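Plarnby comparative gripper trials

The Plarnby trials are a long-running series of side-by-side tests of robot grippers, held in the workshop at Prernwood and begun by Ecaterina Preda and Kilian Lüthi, who had grown rather tired of choosing fingers from catalogues. Their idea was a homely one: give every gripper the same everyday things to pick up, on the same table, and write down what happens.

Background

The first round opened on 23rd September with two designs, the Seixas and the Risero. Both are two-fingered and electrically driven, and they differ mainly in the shape of the fingertip, the Seixas being the narrower of the two. Cloth was added to the programme in December, largely at the urging of Roxana Oprea, who felt (quite rightly, most people now agree) that rigid objects alone flattered everyone.
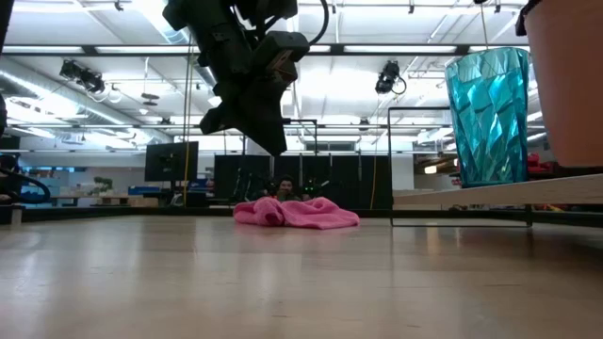
Gripper hanging above the workspace, with a pink towel beyond it.

Test objects

Cups remain the heart of the trials. They are light, they tip easily, and a tapered wall tends to slide out of a grip that would hold a straight one perfectly well. Each gripper is allowed 10 attempts per cup, and a full comparison comes to some 270 attempts, which makes for a long but sociable few days. 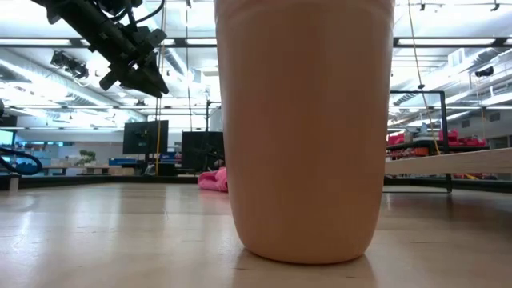

A tapered peach-pink cup seen from table level, gripper to the left.

Layout

Two arms work from opposite sides of one table, so that a cup can be approached from either direction without moving the mounts. Cameras are compared in the same sessions, the overhead view being good for planning and rather poor at judging the last little distance to a rim.

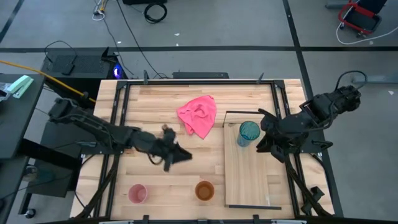 The table with both arms, three cups, a cloth and a cutting board.

Wrist cameras

Þórarinn Þorgeirsson took charge of the wrist camera comparison, and his notes are still the fullest part of the record. He scored each view on how much of the object and how much of the fingers it kept in sight.

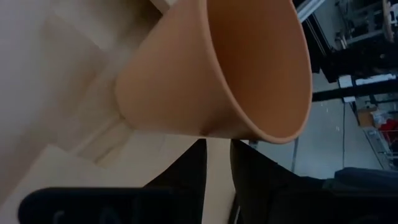 Scoring a wrist view is a slower business than it sounds, and Þorgeirsson and Tincuța Grecu often went back over the same picture several times before settling on a mark. They looked first for the rim, then for the fingers. A tilted cup with its whole oval opening plain to see and the dark fingers along the bottom would do well on both counts, even with the tabletop on the left gone soft and blurry. Grecu later added a separate mark for background clutter, and this has been kept in every round since.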